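首页　工作室　记录本　餐具组　材料架　归档　搜索

餐具组记录本
9月14日　星期一
记录：Yutong Yao

接着上次没写完的部分。Distdale那边要的是一套给老人用的餐具：一个托盘、一个圆盘、一个杯子、一把叉子。勺子另算，不在这次里面。上周把四件东西的样品凑齐了，今天主要看摆法：东西放在托盘里还是托盘外，叉子朝哪边，杯子放哪个角。颜色也顺便看一下，结论先不定。

桌子还是那张拼板木桌，没有铺桌布。Chia-jung Ko上午问要不要铺，我的意见是先不铺。Distdale的餐厅用的就是浅色木桌面，铺了布反而和他们那边对不上。桌布留到下一轮，当作另一种底色单独看。

桌面上次用1000号砂纸轻轻带过一遍，又上了木蜡油，手摸着比年初顺。靠近拼缝的地方还有一点起毛，推托盘的时候能感觉到。先记着，等这批看完再处理，中途换桌面状态前后就没法比了。

一、托盘和圆盘

托盘是Lakell送来的蓝色那款，圆角，有一圈凸起的边。圆盘比托盘颜色深一些，也是蓝的，盘底是平的，外圈有立起来的边。

先试圆盘的位置。原来的图纸上圆盘在托盘正中，四周留一样宽。问题是托盘是长方形的，圆盘放正中以后两头各剩一块，哪一块都不太好用，放杯子嫌挤，放面包碟也嫌挤。把圆盘往一侧靠，另一侧就能空出一整块来。靠哪一侧要看用的人惯用哪只手，这个没法替人定，所以图纸上应该画两种。

叉子先放在托盘外面，左边，柄朝左。这样放是为了看橙色的柄在木桌上显不显眼。

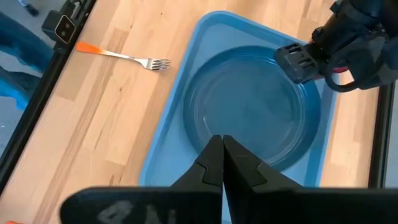 圆盘的固定也想了一下。现在托盘底是平的，圆盘底也是平的，两个平面碰在一起，端着走的时候盘子会跑。我端着从水池走到窗边，又走回来，盘子碰了两次托盘边，声音不小。空盘会跑，装了饭菜应该好一点，但汤汁多的菜一晃就出来了，不能指望靠重量压住。

办法有几个：

托盘底加一圈浅槽，圆盘卡进去。缺点是位置定死，左手和右手的人用同一个位置，前面说的两种摆法就没有了。而且槽里会存水，洗的时候要多擦一道。

圆盘底加一圈软胶。好处是放在哪里都不跑，缺点是进洗碗机久了胶会不会脱，要问供应商。Chia-hao Chiu以前做过杯垫，他说胶圈如果是嵌进去的就没事，粘上去的迟早掉。这个写进询价单。

托盘里垫一张防滑纸。最便宜，但要每餐换，厨房的人未必愿意。先列着。

我目前偏向第二个。等Lakell回复软胶的耐热再说。

圆盘的边要不要再高，今天也拿叉子比划了。用叉子把食物往边上推，边立着，食物有个靠的地方，就不会一下推出去。手抖的人主要靠这个。Distdale那边原来用的盘子是大斜边，他们反映豌豆、玉米粒容易推到桌上。我们这款边是立的，方向应该没错，高度够不够，要等装了真的饭菜才知道。空盘比划只能看个意思。

二、颜色

颜色这部分讨论得最多，写得会散一点。

蓝盘放在蓝托盘上，两个都是蓝，只差深浅。在我们眼里分得开，但对视力下降的人来说，深浅差得不够，盘子的边就可能看不清在哪里。Subbarao Namboodiri的看法是，饭菜和盘子的反差比盘子和托盘的反差更要紧：米饭、鱼、土豆都是浅的，放在深蓝盘子上很清楚；如果盘子换成白的，托盘倒是和盘子分开了，饭却看不见了。这话有道理。所以盘子保持深蓝，要动就动托盘，把托盘改浅。

托盘改浅到什么程度，又碰到木桌面的问题。木桌本身是浅的，托盘如果改成米色，托盘和桌子就混在一起了，人会把杯子放到托盘边上，一歪就倒。蓝色和木头至少色相差得开。我的想法是托盘留在蓝色里面，往浅走一档，Lakell的色卡上应该有。

还有一点是光。下午太阳进来，颜色看着和上午不一样，托盘有时候发灰，有时候偏蓝，盘子也跟着变。从低一点的角度平着看过去，和站着往下看，又是两回事。坐着吃饭的人眼睛位置本来就低，颜色应该坐着看，不应该站着看。以前我们都是站着定的色，这次改过来，凡是定颜色的时候都坐下。

反光也要记。圆盘内侧有一圈圈细的棱，光照上去会有一道亮弧，正好在盛菜的地方。我坐着看觉得有点晃，换成哑光面应该会好。询价单上加一行：同色哑光，要不要加钱。

杯子是红的，表面有压出来的纹路，上大下小。红色在蓝的托盘里跳得很，这件没有争议。纹路是为了好抓，手上有水也不容易滑。缺点是纹路里会藏茶垢，深红色看不出来，看不出来不等于没有，厨房要定期泡。把这句写进使用说明。 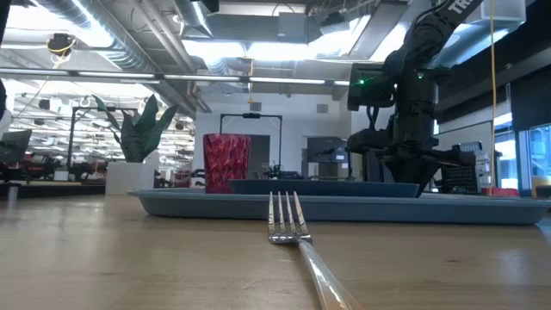
三、叉子

叉子的柄是橙色的，头部是金属。橙色在浅木桌面上其实没有预想的那么跳，木头本身是黄的，橙色和它是近亲，远看会融进去一点。放在蓝托盘里就好得多。所以叉子应该放在托盘里面，放外面只是我们图方便。

但放里面又有地方的问题。圆盘居中偏一点，杯子在左上，叉子竖着放在右边，托盘边一凸，手指要伸进去捏，柄贴着盘底，不好捏起来。试过把叉柄架在托盘边上，叉头在里面，柄翘着，捏起来顺手，端的时候却会滑下去。最后还是放回外面，竖着，叉尖朝托盘，柄朝人，在托盘靠人的这一侧中间。这个位置左右手都够得着，不用区分。代价就是刚才说的，橙色和木头的反差小一点。

Chia-hao Chiu提出一个折中：托盘靠人的那条边中间开一个浅口，叉柄从口里伸出来。口要浅，深了汤会从那里流出去。我觉得可以做一个纸板的看看，不急着开模。

柄的粗细另外说。现在的柄中间细，末端宽而圆，握的时候手掌抵在宽的那一头，力气能传过去。细的那一段如果手指正好捏在上面，会打转。能不能把细的一段缩短，橙色往前多包一点？这样橙色面积也大了，一举解决两件事。画了一张草图，夹在后面。

叉齿不动。之前有人提过改成圆钝的齿，说安全，但齿钝了叉不住东西，老人反复叉反复滑，更着急。维持原样。

四、摆法

午饭以后把四件东西都摆上，按"杯子左上、圆盘居中偏下、叉子在外侧靠人"的方式放好，来回看了一阵。杯子在左上的理由：右手拿叉的人，左手拿杯；杯子离身体远一点，手肘不容易碰到。反过来，左手拿叉的人就把杯子换到右上，别的都不用动。一套东西只换一件，厨房记得住。

圆盘往下挪一点，离人近，低头吃的时候不用前倾太多。但也不能贴着托盘边，贴着边，手腕没有地方搁。

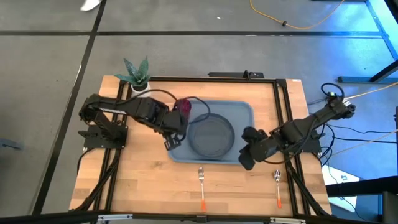

Marilou Aquino认为杯子的位置还是太靠里，人坐得低、手臂抬不高的时候，要越过盘子去拿杯子，袖口会扫到菜。她在Distdale吃过两顿午饭，看见好几个人是先把杯子从托盘里拿出来放到手边，再开始吃。既然他们自己会挪，不如一开始就放在顺手的地方，或者在托盘的侧边留出够杯子站的空当，让他们挪的时候不用离开托盘。

这一条我原来没想到，照她说的把杯子从左上往下移，移到和盘心差不多齐平的地方。圆盘相应往右让。这样托盘左边变成一条竖的空当，杯子在里面上下都可以站，人自己选。看起来没有原来整齐，用起来应该更合理。图纸上两种都画，请Distdale那边的人试过再选。

杯子倒了怎么办，也说了几句。托盘的边能挡住一部分水，一杯水全倒出来挡不挡得住，没有试。明天拿量杯量一下托盘到边能装多少，要是能装下整杯，那托盘边就不用加高了。

五、零碎

1. 托盘的边向外翻，手指可以勾住。从桌上拿起来的时候，平放着要先抠一下，指甲短的人不好抠。底下加两条矮脚可能有用，也可能让托盘在桌上更滑，看脚用什么材料。

2. Plokside的报价到了，首批700套，圆盘和托盘同一家做，杯子另外走。叉子他们不做，只能单独找。包装按每套一个纸袋算，Distdale说不用袋子，直接整箱，这样能省一点。回信的时候提。

3. 编号27的那只圆盘边上有一处毛刺，已经挑出来，放在材料架第二层，别和别的混。

4. 每件底下要有标记，厨房分拣用。印的会洗掉，最好是模具上直接做出来的凸字，字不用大。字的内容还没定，Chia-jung Ko去问。

5. Su那个项目的人想借一套去拍目录，我答应等这轮看完。

6. 看摆法的时候人总是不自觉地把东西摆正，摆正了就看不出问题。真正吃饭的时候托盘是歪的，叉子是随手放的。下次故意放歪一点再看，拿起来顺不顺手，歪着的时候最清楚。

7. 桌上有几处小木节，颜色深，我习惯拿它们当记号，说"托盘左边对着那个节"。别人看记录未必知道我说的是哪个。以后还是用胶带贴两条线，写上字。

收拾之前再看了一遍托盘和桌面的反差。这次是贴着桌面的高度看，差不多是趴着的人的眼睛位置。这个角度下托盘的底完全看不到，只看见一条边，颜色比站着看浅。轮椅坐得低的人，看到的大概就介于这两者之间。所以边的颜色比底的颜色更重要，边要是能单独做深一档，轮廓就出来了。问Lakell能不能双色，估计贵，先问。 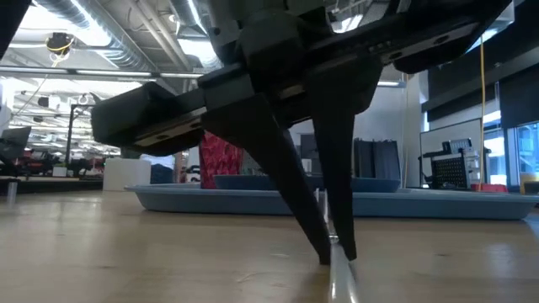

图4　浅木桌面，后方为浅蓝色托盘

待办：
量托盘到边的容量（我）
纸板开口样（Chia-hao Chiu）
问软胶耐热、哑光、双色边（Subbarao Namboodiri，一封信里写完）
凸字内容（Chia-jung Ko）
和Distdale约试用的午饭，尽量约一顿有汤的（Marilou Aquino）
桌面起毛的拼缝，等这轮全部看完再磨

一月份那本记录里有旧托盘的尺寸，找出来和这次的对一下，我记得旧的要窄，放不进现在的送餐车，别再犯一次。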